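Chain keeps jumping off the rear sprocket on corner exit – what to check first?

Posted by Rindar

I do club track days and one round of a novice series on a 600, mostly at Kelov, and on my last two outings the chain has come off the rear sprocket. Both times it was in the same place, out of the slow left at the bottom of the hill, second gear, just as I got back on the throttle over the bumps. No fall either time, but the second one left a gouge in the swingarm and chewed up the chain guard.

What I have done so far:

Chain was new at the start of the season, 520 conversion, and has done 6 track days. Front sprocket went on at the same time. The rear sprocket is the one that came with the bike and I don't know how old it is. It doesn't look hooked to me, but I've not got a new one to hold next to it.

I set the slack on the paddock stand to the figure in the manual. I line up the wheel with the marks on the swingarm. After the first time it happened I tightened it up a bit more, and it came off again anyway.

The shock was rebuilt over the winter and the ride height went up 10 mm at the back. I've also gone one tooth smaller at the front.

I have one more day booked in November and I'd like to use it. Is it worth buying a whole new chain and sprocket set, or is there something cheaper I should look at first? I'm happy to do the work myself. I have the normal tools but nothing fancy.

Posted by Drarker

New rear sprocket. You never put a new chain on an old sprocket. Mine did the same and it stopped when I changed it. Don't ride it until you have.

Posted by Todor Krasniqi

The rear sprocket may well be part of it, but I would measure before spending anything. Two things stand out in what you wrote. You changed the ride height, and you are trusting the swingarm marks.

The slack figure in the manual is for the standard ride height, with the bike standing the way the manual says. Raise the back and the swingarm hangs at a steeper angle, so the same reading on the stand no longer means the same thing. The chain is at its tightest when the front sprocket, the swingarm pivot and the rear axle are in a straight line. That is the position you need to check, and everywhere else it will be looser. Too tight there is bad for the gearbox output bearing and will stretch the chain in patches, which then gives you loose spots. Tightening it after the first time could have made things worse.

The marks on the swingarm are often out by a millimetre or two, sometimes more if the bike has been down. On a lot of bikes they are only pressed in and the adjuster blocks have play in them.

I'd go through it in this order:

1. Bike on a stand, in neutral, engine off and key out. Turn the rear wheel slowly and check the slack every quarter turn. If it changes a lot between the tightest and loosest places, the chain is finished, however new it is. Keep your fingers well away from the sprocket.

2. Try to pull the chain away from the very back of the rear sprocket. If you can see a good part of a tooth underneath, the chain or the sprocket is worn. Look at the sides of the teeth too. Shiny on one side only means it is running out of line.

3. Check the alignment from the swingarm pivot centre to the axle centre on both sides. A length of stiff rod with a pointer at each end will do it. I set mine to 614 mm on both sides and ignore the marks completely. Yours will be a different number, but it has to match left to right. Then sight along the top run of the chain from behind. It should leave the sprocket dead straight.

4. Take the shock linkage bolt out, with the back of the bike properly supported from the frame, and lift the wheel by hand until the three centres line up. Set the slack there so there is still a little movement. Put the shock back, drop the bike onto the stand and measure again. Write that number down. It's your new setting for the stand, and you only have to do this once unless you change the ride height or gearing again.
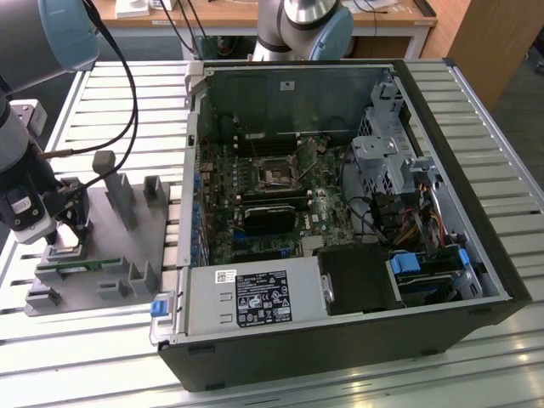 5. With the wheel out, check the sprocket carrier. Push the sprocket by hand and see if it rocks. Cush drive rubbers go soft and the carrier bearing wears, and both let the sprocket tip sideways when you come off and back on the throttle. This is my favourite for your fault, given that it happens as you get back on the power. Rubbers are cheap.

6. Look at the front sprocket nut and at the chain slider on the swingarm. With a smaller front sprocket the chain runs lower over the slider, and if there is a groove worn in it the chain can be pushed to one side.

If you do end up replacing the rear sprocket, replace the chain with it. A chain that has been off twice under power has probably got damaged side plates, and I would not race on it whatever the other checks say. Look for nicks and for links that don't straighten out. The gouge in the swingarm also needs cleaning up so you can see how deep it goes – get someone who welds frames to look at it if it's more than a scratch.

Also check what your club says about the lower chain guard. Ours won't let you past scrutineering without one, and chewed up is the same as missing as far as they're concerned.

Posted by Stan

Agree with most of the above. I'd do the cush rubbers first as it's a ten minute job once the wheel is out, and you need the wheel out for the sprocket in any case.

One more to add: check the axle nut torque after the first session. Mine was creeping on one side because the adjuster block had a burr on it, and the wheel was pulling forward on the chain side under load. I put a line of paint across the nut and the swingarm so I can see if it has moved. Also have a feel of the swingarm bearings while the shock is disconnected. Any side to side play and the alignment you've just measured doesn't count for much.

Last updated: Tue 29 October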